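The Robot That Sorts the Mixed Bins

Have you ever dropped something in a bin and wondered where it goes next? At Sisham, a sorting works on the edge of the town of Clarkow, the answer used to be "into somebody's gloves." Now a lot of it goes to a robot arm first, and the way it does the job is really fun to learn about!

What does the robot do?

Bins come in from schools, offices and sports halls all over Clarkow, and the tricky ones are the mixed bins. They hold trash, things that can be recycled, and things that somebody probably wants back. On a busy day in April the works took in 3156 items from mixed bins alone, and every one had to be picked up, looked at and put in the right place.

The robot arm does the first pass. It reaches over a bin, picks out an object, carries it to the right tray, and comes back for another one. Then it does it again. And again! A robot doesn't get bored, and its back never aches from bending.

How does an arm like that move?

Hold your own arm out in front of you. You can bend it at the shoulder, the elbow and the wrist, and you can twist it too (try turning your hand over without moving your elbow). A robot arm has joints as well, and each joint has a motor inside. The motors need electricity, and the computer needs to send messages to them, so a robot arm usually has cables. It's a bit like your nerves and blood vessels, except yours are tucked neatly under your skin.

The big silver arm has yellow and black cables that hang in a loop under its orange-brown joint cover. Down in the gray bin there's a dented blue can lying on its side, a crumpled clear bottle, a little yellow and black tape measure and a roll of clear tape. Four things, and think how different they are! The can is crushed, the bottle is see-through, and the tape measure has a key ring on it.

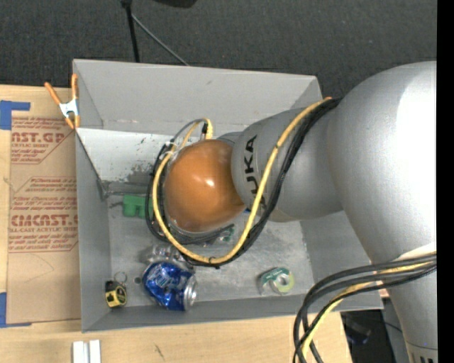 Why is that hard for a robot?

You can spot a clear bottle in a second. For a computer it's a real puzzle, as light goes straight through the plastic and what the computer "sees" is often whatever is behind it. Crushed things are hard too. A new can always has the same shape, but there must be a million ways to squash one!

So the robot has to practice. The computer program that guides it is called Cai, and Cai learned by looking at pictures of objects that people had already named. The first set had 2000 pictures. When Cai still mixed up bottles and tape rolls, the workers added 1053 more, and it got a lot better. It still makes mistakes, and that's where the people come in.

What do the people do now?

Before the robot came, workers stood at the sorting tables for the whole shift. Many of them had sore shoulders by the end of the day, and everyone hated finding broken glass.

There are 64 people at the works, the same number as before. Some of them look after the robot. They check its cables, clean its parts, and stop it when something gets stuck. Others take the "don't know" tray, where the robot puts anything it isn't sure about, and decide what each thing is. They also tell Cai the right answer, so in a way they're its teachers!

Not everyone liked the change at first. Some workers missed chatting across the table, and some were worried about learning to use the computer screens. They had six weeks of lessons, and they now swap jobs every two hours so that everyone gets a turn at different things. A few still say the old way was more sociable, and that's a fair point.

Words to know

Joint: a place where an arm can bend or turn.
Motor: a machine part that makes things move.
Program: a list of instructions for a computer.
Shift: the hours a person works in one day.

Try it at home

Ask a grown-up for a box of safe, clean things, such as a sock, a plastic cup, a spoon and a ball of paper. Put on a thick mitten, close your eyes, and try to sort the hard things from the soft ones. Then make up a sorting rule of your own, called the Rullik Rule after the street where the works stands, and see if a friend can guess what it is!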